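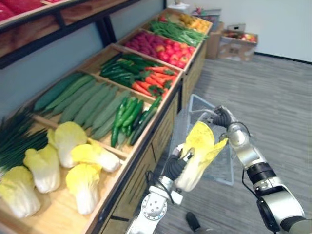 Couve-chinesa junto ao expositor de legumes.

Olá a todos,

Respondo à pressa, entre duas reuniões. Saiu a sentença do caso Iltance: a gerente da loja de Campos foi condenada por burla e falsificação de documentos. O tribunal deu como provado que alterou faturas de fornecedores durante 13 meses. O outro arguido, o contabilista, absolvido de tudo – falta de prova, diz o acórdão.

> Em setembro, Jurgita Sproģis escreveu:
>
> Alguém esteve na última sessão do julgamento? Não consegui lugar na sala. Queria saber duas coisas: se a Dollow sempre pediu indemnização e se a testemunha da Cinix chegou a ser ouvida. No jornal de cá só vinha uma linha e com o nome da loja errado. Também não percebi se a pena pode ficar suspensa.
>
> Obrigada,
> Jurgita

Jurgita, por partes:

**Indemnização** – pediu, sim. A Dollow queria o valor todo das faturas mas o juiz só aceitou as que tinham original para comparar. Ficou em 2,000 euros, mais juros. O advogado deles saiu com cara de poucos amigos.

**Testemunha da Cinix** – ouvida por videochamada, de manhã. O som caiu a meio e teve de repetir quase tudo. Confirmou que a assinatura nas guias de entrega não era a dele. Foi isso que pesou, acho eu, o acórdão volta lá várias vezes.

**Pena** – dois anos, suspensa, com a condição de pagar. O crime podia dar até 5 anos neste caso, segundo a procuradora. A defesa já disse que vai recorrer, portanto nada disto é definitvo. Por favor não ponham "condenação definitiva" em lado nenhum.

Ainda não tenho o acórdão em papel. Pedi cópia na secretaria, mandaram-me voltar depois das 14h e quando voltei estava fechado. Tenho só os meus apontamentos, letra péssima, posso ter falhado algum promenor. Quem tiver a versão completa que mande para a lista sff.

Quanto ao nome da loja no jornal: escrevi para lá a pedir correção. Sem resposta até agora.

Tenho de ir, vejo o mail outra vez à noite.

Olaia Cantero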